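Trendel Users Board > Faults and Safety > Gripper opened by itself in the sim, then did the same on the real cell

14 replies, page 1 of 1

fshehu
Posts: 74
I look after a two-arm cell at Nurnton. We use it to practise opening and shutting drawers and cupboard doors before the kit goes out to a site. Everything gets run in simulation first and only then on the real arms.

In June we had the left arm pulling a drawer. Halfway through the pull the fingers let go, the arm carried on backwards along its path and the wrist hit the guard at the back. No one was inside the guard. It bent a bracket and tripped the stop. We had passed that same job in the sim the week before with 200 clean runs.

I went back to the sim with the real controller settings loaded, and now I get the fault there too. It doesn't happen every run. The log says the gripper was told to open. Nothing in my program tells it to. Wrist view from this morning:
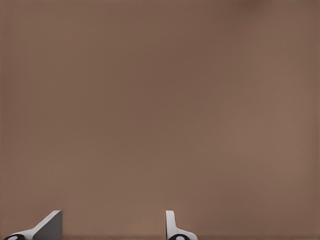 Software is the Arico cell controller, stock gripper driver, one driver process for each arm. I have changed the left gripper's cable on the real cell and it made no difference, as you would expect if the sim does it as well. Has anyone had an open command turn up that they didn't send?

Fatos Shehu

millbank_tom
Posts: 1,000
What is your grip timeout set to? The stock driver has one. If the fingers don't reach the width they were asked for in that time, it gives up and opens. On a thin handle they never reach fully closed, so it counts that as a missed grip.

fshehu
Timeout is 2 seconds. The pull takes longer than that, so it could fit. But why would it pass 200 times and then fail?

millbank_tom
Because the sim defaults leave the timeout off. You said you loaded the real settings after the crash. Before that you weren't testing the same thing.

pennywort
I don't think it's the timeout. If it were, it would let go at the same point on every run, and the first post says it doesn't. I'd look at the two drivers. We had both arms listening on the same gripper channel after an update, and an open meant for the right hand went to the left one as well. Took us ages to spot, as both hands were usually doing the same thing anyway.

Fatos, can you put up a view of the whole table and say what the right arm is meant to be doing while the left one pulls?

fshehu
Right arm waits with its fingers open until the drawer is out. It gets sent an open command when it reaches its waiting place, to be sure. Whole table, same job: 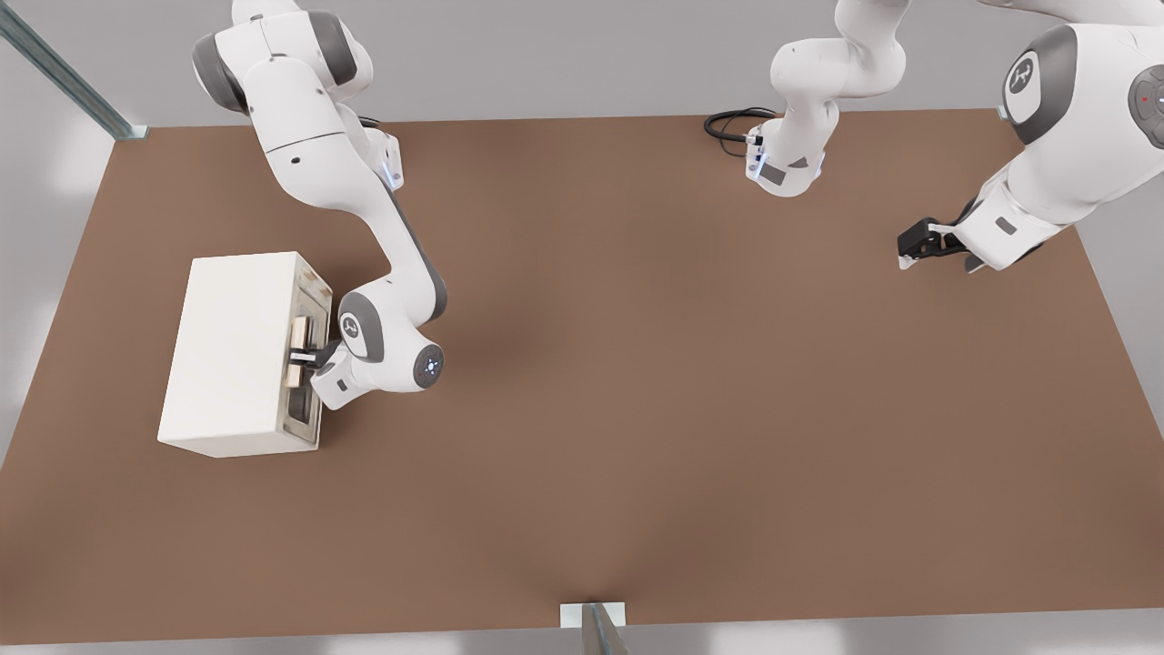 The waiting place isn't fixed. The planner picks one, so the time it takes to get there changes from run to run. I hadn't thought about that until I typed it out.

pennywort
Well, there you are. The right arm arrives, sends its open, and the left one hears it. On the runs where the right arm arrives early, the left hand hasn't closed yet and you see nothing wrong.

millbank_tom
That's a fair point and I'll take it. I would still turn the timeout behaviour off. Opening under load is a bad thing to do by default.

harrow_g
Disagree with Tom there. If you turn it off and somebody's sleeve is in the grip, you want it to open.

millbank_tom
Nobody should have a sleeve in it while the arms are live. That's what the guard is for. And a timeout is no use as a safety device, it isn't rated for it.

harrow_g
I didn't say it was rated. I said I'd keep it. People do reach in during teaching, whatever the sheet on the wall says.

eshun_support
Hello all, I do field support for Eshun and we see this on mixed cells. Check the channel names in both driver files. If the name is left blank, each driver uses the same default. Please also make the arm stop when the grip is lost. Whatever caused the open command, the arm should not have kept moving to the guard. I would treat those as separate faults and write them up separately.

fshehu
Channel name was blank in both. It was filled in on the old files and I lost it when I copied the settings over for the new controller. My mistake, though I would have liked a warning at start-up.

I've given them different names and run the job in the sim all afternoon. No drops so far. I've left the timeout on but made it pause the arm and call for an operator, with the fingers held where they are. Harrow, I know that isn't what you wanted. Teaching mode is at crawl speed on ours and it still opens there.

The motion stop is the bit I'm less happy with. At the moment I check finger width at every step and stop if it jumps. It works on the drawer but gives false stops on the cupboard door, where the handle turns a little in the grip. The real cell stays locked off until that is sorted.

pennywort
Try finger force as well as width for the door. Ours only stops if both change together. I can send you the file if you message me, but you'll need to set your own limits.

fshehu
Message sent, thanks.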